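Hendis Ridge Path, notes from a full traverse. Corkorness to Pornirton, west to east, over 2 days. Thread. 1/

The path is signed as a single route but is in practice three older ones joined together. The waymarks change colour twice. White bar to the reservoir, yellow diamond to the saddle, then white bar again on the descent. The printed leaflet shows one colour throughout and should be ignored on this point. 2/

Start: the signboard behind the bus shelter in Corkorness. The leaflet gives the start as the church. The church adds a stretch of pavement and a busy crossing and no view of anything. Begin at the signboard. 3/

Surface, first section: compacted gravel, then forest track, then grass. Drainage is poor below the larches. Trail shoes were adequate in dry weather. I would not rely on them in February, when the lower track carries the meltwater. 4/

Gradient is moderate up to the reservoir and steep after it. The steep part has been rebuilt with timber steps. Step height is uneven and the top edges are worn round. Poles help going up and are a nuisance coming down, as the tips catch between the boards. 5/

Times. The signposts are calculated for a slow walker on the first section and a fast one on the second. I was well ahead of them at the reservoir and behind them at the saddle, at the same effort. Average the two and you get a usable figure for the whole. 6/

Overnight: the Benítez guesthouse, just under the saddle. It has 12 beds in bunk rooms, shared washroom, drying room with a working heater. Booking by telephone only. The line is answered in the early evening and seldom at other times. 7/
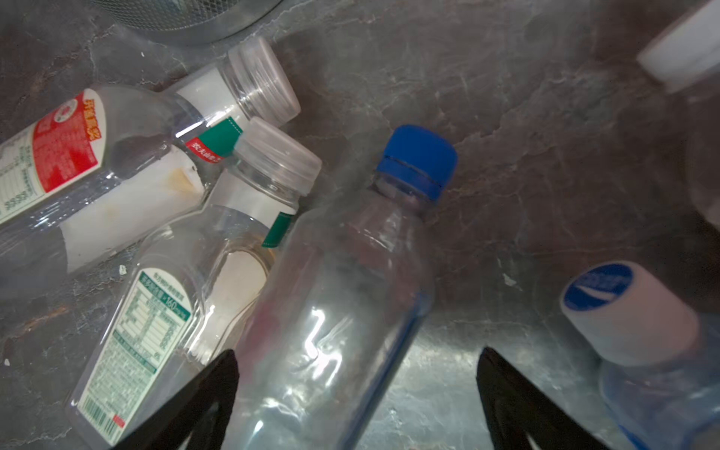 Water is the main planning problem on this route. There is no tap between the reservoir and the guesthouse, and the spring marked on older maps has been piped off for cattle. The stream beside it drains grazing land and needs filtering. Carry what you need from Corkorness. Thin screw-cap bottles like the ones lying in that steel sink are light and perfectly serviceable for a walk of this length, and they fit the side pockets of most packs. A hose bladder holds more but is slow to refill at the guesthouse tap, which has a low spout. 8/

Food: dinner is one dish, served early. Breakfast is bread, cheese, cold meat and coffee from a flask. Packed lunches must be ordered the night before. There is no shop until Pornirton, and the bakery there shuts at midday. 9/

Second morning. Leave by the upper gate, not the car park. The car park path is shorter on the map but joins a service road used by timber lorries. The upper gate leads straight on to the ridge and the yellow diamonds resume behind the wall. 10/

The ridge itself is broad and easy. Exposure is minor and confined to one short traverse with a fixed cable on the inner side. The cable was sound and the anchors tight. In cloud the difficulty is direction: the cairns are too far apart and one line of them leads off to a hunting hut. Take a bearing at the trig pillar. 11/

Mobile signal: good on the ridge, absent on both sides of it. Download the map beforehand. The guesthouse has wireless in the dining room only. 12/

Descent to Pornirton: more than 60 hairpins on an old mule path, paved in the upper half. The paving is polished and slippery after rain. There is an alternative through the meadows, longer and kinder to the knees, signed from the chapel. I took the mule path and would take the meadows next time. 13/

Return: bus 74 from the square in Pornirton to Corkorness. The stop is on the far side from the timetable. Weekend services are thin and the last one leaves in the late afternoon. The driver takes cards. Day tickets are not sold on board, but the machine at the spa building has them. 14/

The spa in Pornirton admits walkers without an appointment. Boots go in the rack outside. The warm pool is shallow and was crowded; the cold one was free. 15/

Corrections welcome, particularly on the spring and the state of the lower track. Everything above is as found at the date of walking, finished September 5, 2021. 16/16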